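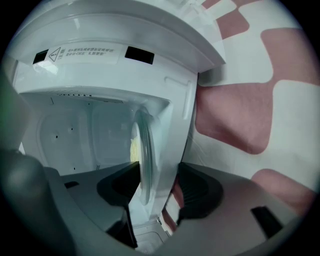 Vista desde la cámara de muñeca de la pinza manual: microondas abierto, con un plato de comida sobre la bandeja giratoria de vidrio.

Fovness amplía su kit de captura manual

Fovness ha puesto a la venta la segunda revisión de Undberg, su pinza portátil de dos dedos para registrar demostraciones de manipulación sin brazo robótico. El operario la sostiene en la mano, ejecuta la tarea y el equipo guarda vídeo de gran angular y apertura de los dedos con una base de tiempo común. El kit básico cuesta 898 euros e incluye pinza, cámara, tarjeta de calibración y cargador. La versión con dos unidades sincronizadas sube a 1.397 euros.

Hemos tenido una unidad desde diciembre. Ah-rin Seo grabó 141 demostraciones en cocina, casi todas con electrodomésticos de puerta abatible. El microondas es un caso exigente para la óptica: paredes claras, plástico con brillos, vidrio visto casi de canto y poco espacio para los dedos. Con la exposición automática de fábrica, los reflejos del marco se saturan en parte de las secuencias. Conviene fijarla a mano antes de empezar.

Las dos yemas negras quedan enfrentadas dentro del campo visual, lo que simplifica revisar la aproximación al plato. En los bordes del círculo útil la curvatura es fuerte — las rectas del mueble llegan muy deformadas — y el modelo de lente suministrado corrige bien solo la zona central.

El programa Follness exporta los episodios por separado y marca los tramos en los que se pierde el seguimiento. En nuestra serie descartó 7 episodios. Han-gyeol Woo, que hizo el posproceso, echa en falta un recorte por lotes y una documentación menos escueta del formato de apertura.

El soporte de mesa Ban se vende aparte. No lo hemos probado. Los propietarios de la primera revisión pueden cambiar únicamente las yemas; el cuerpo y la batería son los mismos. Los pedidos hechos a partir del 26 de enero de 2026 se entregan ya con la revisión nueva.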